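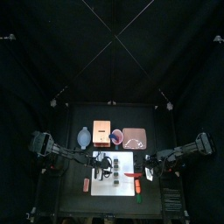
Tabletop Sorting Assistant (part-time, fixed term)
Skakita, Amdale site
Reference: 421

Skakita needs a part-time assistant to set out and tidy small household items for the Plutaveo project. The work is done at a table and most of it is placing, moving and putting away cups, bowls, boxes and blocks in the order given on a printed sheet.

The post is 39 weeks, mornings only. Training is given in the first week.

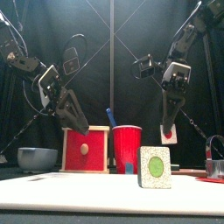 Bowl, box with round knob, red cup with blue marker, and blocks.

What you will do

Lay out each set before the session starts and check it against the sheet. Put items back in their storage trays afterwards. Wipe down the table and report anything chipped or missing. The full store holds 300 items and is kept in the Huerta building, a short walk away. 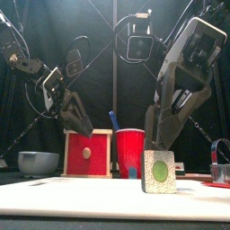
Layouts change from one session to the next and you will be expected to follow them closely. Each one says which items are used and the order they go in from left to right. A simple one might have the pale gray bowl on the left side of the white table, with the red box and a speckled block further along. You will sign the sheet when the table is ready. 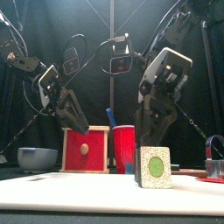

What we ask for

Good eyesight (with glasses if worn), steady hands and patience with repeated work. You should be able to stand for up to an hour. No qualifications are needed. Experience in a shop, stockroom or kitchen is useful.

How to apply

Send a short letter and the names of two referees to the Skakita office at Amdale, quoting the reference. Applications close on Saturday, July 14, 2018.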